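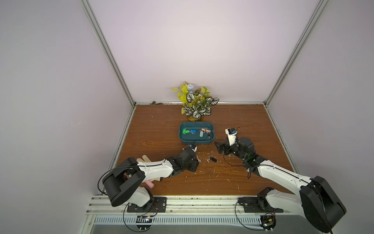
My aunt left me her piano and 22 years of unpaid tuning. I mean that almost literally. The last sticker inside the lid was so old the ink had gone brown, and when I played a C it sounded like two Cs having an argument.

So I called the only tuner in Landmont, a woman named Shobha Lobo, and she picked up on the first ring and said, "Is it the Kaczorowski?"

I hadn't said a word about what kind of piano it was. I hadn't even said my name!

"It's, um, brown," I said.

"I'll come at nine."

She showed up at twenty to, with a leather roll of tools under one arm and a sandwich in her coat pocket (egg, I could smell it), and she walked right past me into the front room and put her hand flat on the side of the piano, the way you'd greet a horse. Then she played one note way down low and listened until it was completely gone. I listened too. I had no idea what I was listening for, but I made the face.

"Your aunt ever tell you about the letters?" she said.

My aunt told me plenty of things. She told me how to cheat at gin and which of my cousins had been a mistake. No letters.

Shobha took off the bottom panel, got down on her knees, and reached in behind the pedals up to the shoulder. Out came a cookie tin. Surorby Butter Rings, the kind my grandmother used to buy, all rusted along the rim. She didn't open it. She set it on the bench and went back to work like she'd just moved a shoe.

"How did you know that was in there?"

"It buzzes on the low F," she said. "I told her a hundred times to move it. She said she liked the buzz."

Well, I had to sit down after that, and the only place to sit was the bench, so it was me and the tin for the next three hours while she went up the keyboard one string at a time. Plink, plink, plink. A little twist. Plink. You wouldn't think a person could get used to it but I did, I even got sleepy.

The letters were from a man in Cloltalberg who signed with just an R. He wrote about the weather, mostly, and a dog he had with bad hips, and what he was planting in May. There wasn't one romantic line in the whole pile that I could find, and I looked, believe me. But he always ended the same way: Play the low one for me. Every single letter.

I read that part out loud and Shobha stopped with the wrench still on the pin.

"Huh," she said.

"Did you know him?"

"I only know the piano."

She finished up a little after noon, ate the sandwich standing at my kitchen counter, and charged me 70 dollars, which I thought was too little, and she told me to quit arguing. On her way out she looked at the tin, then at me.

"You want it out or in? I have to close her up either way."

I thought about my aunt, in that room every evening with the lamp on and her shoes off, pressing one key.

"In," I said.

Shobha got back down on her knees, grumbling the whole way. When she had the panel on again I reached over and played the low F, and it buzzed like a fly in a jar.

"Terrible," said Shobha, and she had me play it again.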